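Shopping for hands, part one

April 2022

I promised my sister I would write down how we ended up spending a whole month on a purchase we haven't made yet, so make yourself a coffee, because I do go on.

There are four of us in the shop at Llanos, and we put together small gift sets for offices - you know the kind, a desk tidy, a cup, a nice pen, all tucked into a box with tissue. Last fall Clotilde Courtois, who keeps our books and has far more patience than I do, asked whether a two-handed robot could take over some of the packing. I laughed, and then I stayed up half the night reading about robot hands.

The first thing I learned is that the hands are where the money goes. I had been comparing arms, and happily putting numbers in a spreadsheet, when Gilberto Ayala at Nomeck (he has been so kind to us, and he hasn't sold us a thing) told me to start at the fingertips and work backward. How many joints do you need? What happens when one wears out? Can you swap a finger yourself, or does the whole hand go back in a crate?

So before asking for a single quote, we paid for time in a simulator. Rocío Rengifo set up a plain white room with a table in it and gave the hands the sort of things we handle every day. 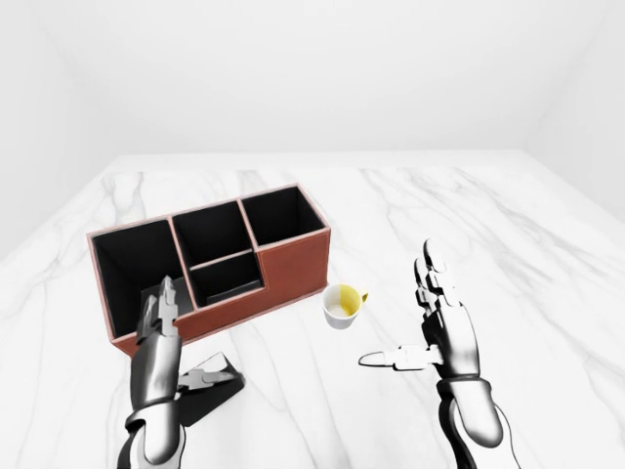
I had budgeted nothing at all for this stage, which was silly of me. We used 40 hours of Rocío's time in March, and I'd happily pay for them again! Every hour spent there gave me a better question for the sellers. I went in asking "how strong is it?" and came out asking how wide the hand is with the thumb out, and how much clear table it wants on either side. Our packing bench is narrow, so that second question may mean a new bench, and a new bench was nowhere in my spreadsheet either.

My list of extra costs now has 7 lines on it, and I'll spare you most of them. Spare fingers are the big one. Then there's training for Deisy Muñoz, who will be the one living with the thing, and a service plan, and somebody to come and look at our wiring. Clotilde wants a separate line for the weeks when we'll be slower than we are now, and she's right, though I grumbled.

We have two quotes so far, one from Bamier and one from Puvport. They're laid out so differently that I spent an entire evening just getting them into the same columns. One includes delivery and setup and the other tucks them into a note on the last page - do read the last page, friends. I've written back to both with the same set of questions, and I'm hoping to have their answers before we settle the summer orders.

In the meantime Rocío is going to try our taller boxes in the simulator, and I'm off to measure the bench again.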